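Visiting the Stukska Robotics Open Day: Frequently Asked Questions

Last updated February 10, 2018

The Stukska Institute holds its open day each April at the Rustow Building. The answers below cover the questions most often received by the visitor office. Schools and other groups should also read the separate group booking page.

Do I need a ticket?

Yes. Admission is free, but every visitor must hold a ticket for a stated entry time. A total of 1448 tickets will be issued. Tickets are released through the online form and cannot be held by telephone. Children under two do not require one.

Where do I go when I arrive?

Please use the Yuen Street entrance. The main doors on the north side are reserved for staff and deliveries on the open day. Tickets are checked at the front desk, where you will receive a floor plan and a colored wristband showing your demonstration time.

What will I see in the two-arm demonstration?

The demonstration takes place in Room 146 and concerns the handling of soft household and school items with a pair of robot arms. Soft items are difficult for a machine because they change shape when touched. A pencil pouch, for example, may sag or fold as a gripper closes on it, and its opening may move away from where it was a moment before. Staff will explain how the work of the two arms is divided and will take questions.

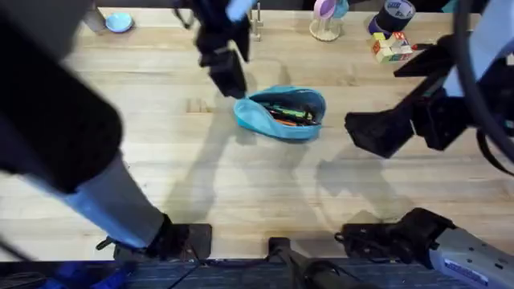

Two-arm demonstration: an open pencil pouch with pens inside, between the two grippers.

How long does each demonstration last?

Each session lasts 20 minutes, including time for questions. Visitors are asked to remain until the end of the session so that the doors may be kept closed. Latecomers will be offered a place in the next session if one is available.

Are the arms controlled by a person?

Some parts of the program are run by an operator and others are run by software. The presenter will state at the start of each part which of the two applies. Visitors may not operate the arms in Room 146. A smaller hands-on station is provided in the Sanon Hall for visitors aged 7 and over.

Why do the arms sometimes stop or miss an object?

Demonstrations are live and are not edited. An arm may close its fingers on nothing, drop an item, or halt for a safety check. Loops and straps of fabric are among the harder items in the program, as there is little for the fingers to hold and the near side may be pressed flat before it can be lifted. Presenters may repeat an attempt or move on to the next item at their discretion.
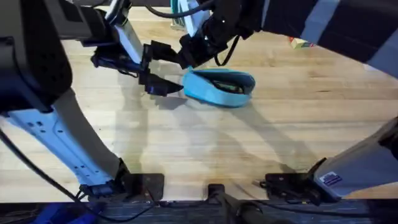 Fingers of the left gripper at the rim of a light blue fabric loop.

May I take photographs?

Photography for personal use is permitted in all public rooms. Flash and tripods are not permitted in Room 146. Filming for broadcast or publication requires written approval, which should be requested from the visitor office before the open day.

Is the building accessible?

All public rooms can be reached without stairs. Seats in the front row of Room 146 are kept for visitors who use wheelchairs or who have limited sight or hearing, together with one companion. Please mark this need on the ticket form.

Is there food on site?

The café on the lower level will be open throughout the day. Food and drink may not be taken into demonstration rooms.

Where can I park?

Parking at the Rustow Building is limited to 4 marked spaces, all of which are held for visitors with a disability permit. Other visitors should use the public lot on Yuen Street and allow ten minutes for the walk.

What if I can no longer attend?

Please cancel through the link in your confirmation email. Returned tickets are offered to the waiting list in order of request.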